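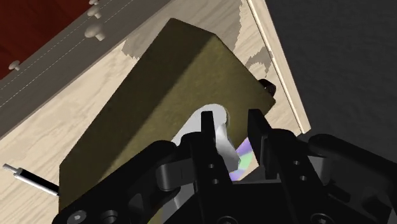 Step 4: Record the grasp examples in simulation

Load the Wokia scene and set the wrist view as your main window. Bring the open gripper down until the olive box is in front of the fingers. Leave the other objects on the wood where they are.

Press record, close on the box, lift, hold for six seconds, then stop. Save failed grasps too, but label them "miss".

Change the box angle before each new run. Our Sekivgate set has 237 runs. Colour and lighting stay at the defaults until Step 5.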